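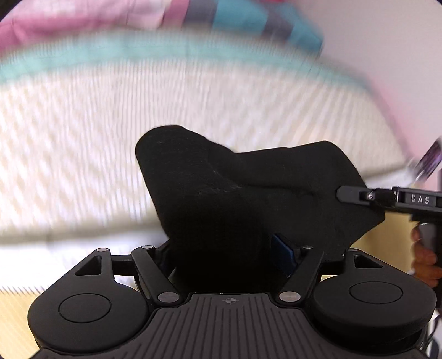 ## 4. Setting up the Poltbridge scoreboard for indoor games

The Poltbridge console runs the game clock, the play clock and both score panels, and the sales sheet says one person can have it going in minutes. Allow longer than that. Most trouble starts at the clamp holding the console to the press table, so look it over first.

1. Clamp the console to the table and pull on it, hard.
2. Run the data cable to the wall box. The maximum is 200 feet, though we wouldn't trust it past the end zone.
3. Turn on the score panels, then the console.
4. Select **Indoor Football**. The menu also offers "Auto Detect." Leave it alone.
5. Set the quarter length your league uses. The factory setting may be wrong for you.
6. Add 7 points to the home side, then clear them. Both panels should follow.
7. Start the clock, stop it, and compare it with a stopwatch.

**Note:** The Alix wireless remote is rated for 16 hours per charge. Plan on one game and keep the wired one plugged in.

**Caution:** Never update the software on game day, whatever the screen tells you. The July update erased saved team names at Skarovbridge, and they had to be typed in again before kickoff.

If a panel freezes, go to Section 7.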